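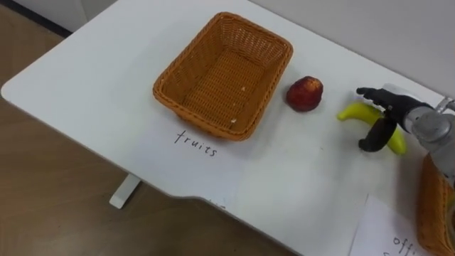

Rania Soliman read the draft and objected that one word is too little: a label reading "fruits" tells people what goes in and says nothing about what stays out. I agree with half of it. Read her objection before slide 2, then go straight into the definitions.

Definitions. Keep short.
Drop surface: any flat top where things get put down between uses. Desk, counter, lid of a chest freezer.
Home: the container an item returns to.
Stray: an item on the drop surface with a home in reach and not in it. The apple and the banana on the slide are strays. The basket is a hand's reach away and has the word in front of it.

Point to make: the label works at the moment of putting down and hardly at all afterward. Once an item has been on the surface overnight, people treat the spot as its home. In the Wudton house we kept a log for 6 weeks. Most strays that got moved were moved the same day. The rest stayed until somebody needed the surface.

Ask the room for a show of hands: who has a basket at home with a word on it? Who can say what is in it right now? Wait. Don't comment on the result.

Next slide. Layout of the room.
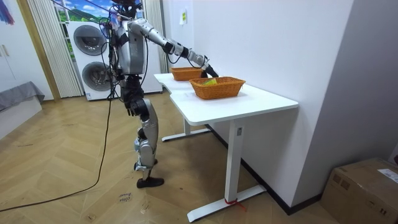 Fig. 2. White desk with wicker baskets, stacked washer-dryer at the back wall.

Notes on layout. The desk does two jobs in a room with laundry machines in it. Laundry comes out in batches and wants a large clear area for a short time. Fruit and small tools come in one at a time and want a small area permanently. If both share a top, the permanent things have to be movable in one lift. That is the case for baskets over drawers or fixed trays. A shallow one and a deeper one is a workable pair.

Wicker specifics, in case of questions:
- Open weave lets air through. Good for fruit.
- Crumbs and specks collect on the flat bottom. Tip it out over the sink when the basket is empty.
- A flared rim is easy to grip but takes more width at the top than at the base. Measure at the rim.
- Depth under 4 inches for fruit, so the bottom layer stays visible. Deeper is fine for tools.

Placement of the word. At Morsy they put labels on the rim. At Traken, inside the bottom, which can be read only when the basket is empty. I recommend the surface directly in front. It can be read while the basket is full, and it also marks where the basket goes back after laundry. Drawback: if the basket is moved and the word is not, the word is wrong. Mention this before somebody in the audience does.

Skip the Brasulach slide if past 20 minutes. It covers pantry shelves and repeats the point.

Next slide. Two categories.
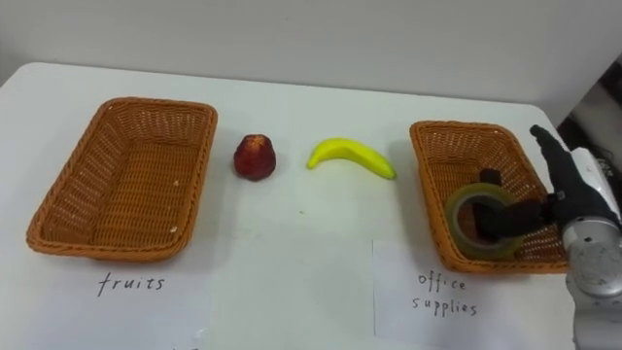
Then why does the second basket have a label too, somebody asked at the Morsy session; if one has a word and the other doesn't, the other becomes the junk basket. Correct as a prediction. Repeat the question for the people at the back and answer in this order:

1. With 2 baskets, one named category does most of the sorting. Fruit goes left. Everything else goes right by default.
2. The default basket needs a limit. Ours is the rim. Anything above the rim gets a home elsewhere.
3. Packing tape belongs in the default basket. It is used at the desk, it does not roll far when stored on its side, and it does not mind what is next to it.
4. Pens and scissors are borderline. I would take them out if they start to hide under the tape.

Cost slide. Around 300 for refitting the whole Wudton room, most of it the desk. Baskets and marker are a rounding error. Give the figure once and move on.

Rania's point comes back in at this stage. Her preferred wording is "fruits only." We tried it for the second half of the log and I could not separate the effect from people having gotten used to the basket. State that as a limitation. A proper test would swap the wording between two rooms.

Last slide is the blank log sheet. Columns: item, surface, home, time down, time moved. Handouts are on the chair by the door. Take questions with the log sheet still up.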